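Werkgate Flyers > Members > Checklists > Preflight and Cabin Walkaround

We use cookies to remember your login and to see which pages get read. By staying on the site you agree to this. Accept | Settings

Preflight and Cabin Walkaround, Club Trainer

With comments by Kedir Degefa, updated in June

Welcome, and thank you for reading this before you drive out! The handbook for the airplane always comes first, and if anything below seems to disagree with it, follow the handbook and please tell me so I can fix the page. What I've tried to add are the little remarks I find myself making at the wing when I walk around with newer members, plus a few that Uthai Rattanakul made to me when I was the newer member.

BEFORE YOU WALK OUT

[ ] Squawk sheet read, both sides
Comment: The back gets forgotten. If an entry has no sign-off beside it, call Uthai before you untie anything. He'd much sooner get the phone call, even at 6 a.m. on a Saturday.

[ ] Airworthiness, registration, and weight and balance papers on board
Comment: They live in the clear pocket behind the left seat. Useful load on the current sheet is 452 pounds, and that is before fuel, so two grown adults with overnight bags need to sit down with a pencil. The old Plostisetti loading card is out of date and should be thrown away if you still have one in your flight bag.

CABIN

[ ] Control lock out, key on top of the panel
[ ] Master on, fuel gauges read, flaps down, master off
Comment: Listen to the flap motor while it runs. You'll get to know its sound after a few flights, and a change in that sound is worth writing down.

[ ] Seat rails and stops
Comment: Slide the seat, let it latch, then rock it hard forward and back. I know it feels silly when you did the same thing last week. Please do it anyway.

[ ] Fire extinguisher gauge in the green, bracket tight
[ ] Loose items stowed
Comment: Phones, pens, sunglasses, the Zeltora headset case that seems to belong to half the membership. Reach under both seats with your hand as well as looking.

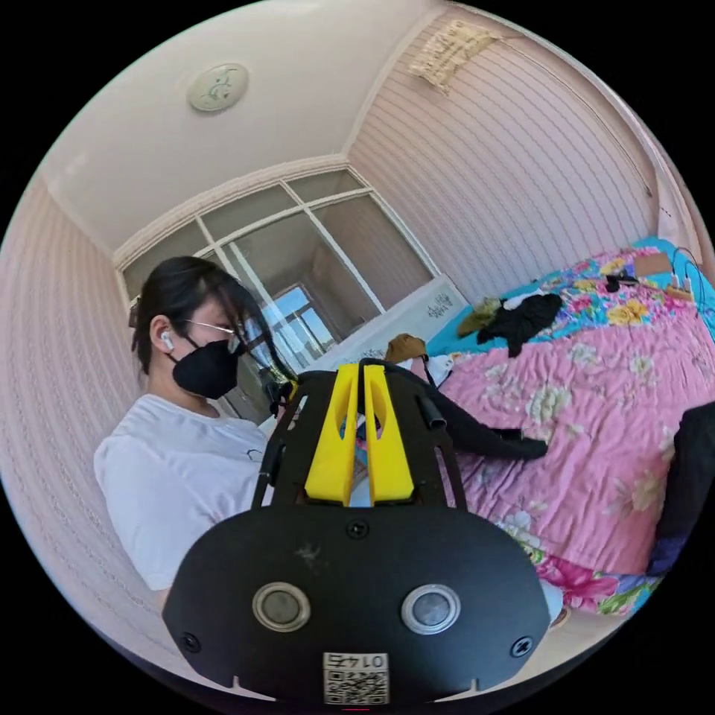
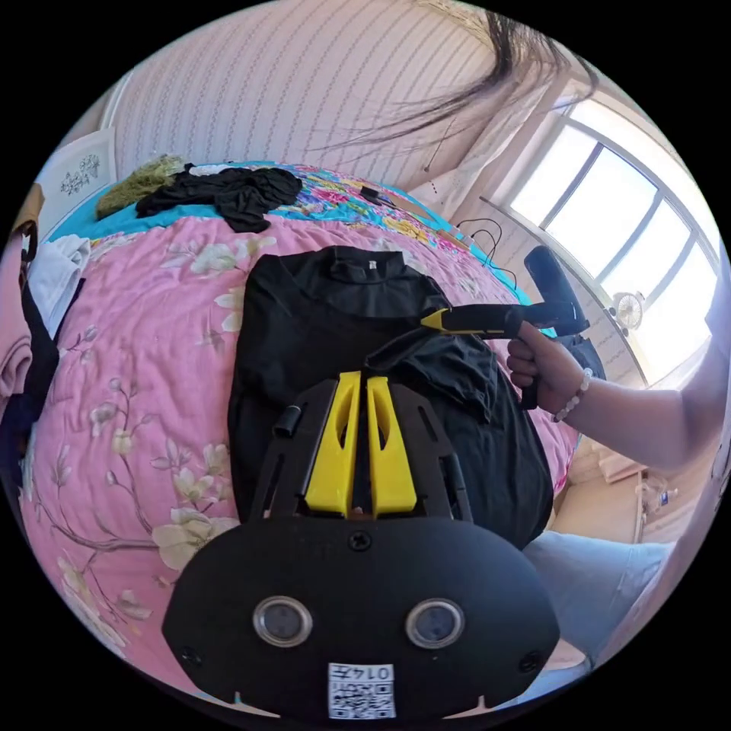

WINGS AND FUEL

[ ] Fuel sumped at all points, sample held up to the light
Comment: Take your time here, especially after rain. If you find water, sump again and keep going until you get a clean cup, and if it won't come clean, the airplane stays home. Samples go in the can by the hangar door and never on the ramp.

[ ] Tanks dipped
Comment: The gauges are friendly but not very truthful. We plan on about 9 gallons an hour, which has been fair for the way most of us fly — a heavy climb on a warm afternoon will want more. Write the dipped figure on the sheet, and check that the caps are seated after you dip.

[ ] Ailerons and flaps: hinges, pushrods, safety wire
[ ] Pitot cover off, static port clear
Comment: Mud wasps love our field. Look, but don't blow into anything.

NOSE

[ ] Oil level, dipstick screwed back in snugly (snug, please, and no more than that)
[ ] Propeller edges and spinner
Comment: Treat it as live every single time, even with the key on the panel where you can see it. A nick you can catch a fingernail on is a call to Demissie Aero, our shop across the field.

[ ] Tires and nose strut
Comment: If the strut looks flat, measure it against the handbook and don't go by eye.

[ ] Tow bar OFF and in the baggage area

AFTER THE FLIGHT

Tie down all three points, lock in, covers on, and jot down anything odd, however small. Sheets go in the blue folder and we keep them for 18 months. Uthai has the spare cabin key.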